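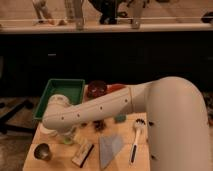

Roboterarm über dem Holztisch, links das grüne Tablett

Samstag, Auswertung der Beschwerden über Straßenkontrollen

Heute habe ich die Tabelle aus Medmont noch einmal von Anfang an gelesen. Sie hat 3.212 Zeilen. In 269 davon steht, dass ein Beamter bei der Kontrolle Geld verlangt hat. Diese Zeilen haben jetzt eine eigene Spalte "Forderung", mit Betrag und Zahlungsweg, soweit angegeben.

Schwierig ist der Zahlungsweg. Manche schreiben "überwiesen", andere "am Automaten abgehoben", und zwei Personen nennen nur den Namen Fiadzo. Ich weiß nicht, ob damit ein Kiosk oder ein Konto gemeint ist. Vorläufig Code 9 - unklar.

Export aus Cutora: Die Uhrzeiten sind wieder um zwei Stunden verschoben, diesmal nur bei den Meldungen vom März. Von Hand korrigiert, alte Datei bleibt im Ordner "roh".

Frage an die Kollegen: Zählen wir die Kontrolle am Parkplatz von Sondisport als Straße oder als Privatgelände? Im Codebuch finde ich dazu keine Regel. Ich habe "Straße" eingetragen und die Zeile gelb markiert.

Noch offen: doppelte Meldungen suchen, Telefonnummern schwärzen - bitte vor dem Hochladen!
16:40 Uhr Datei gespeichert.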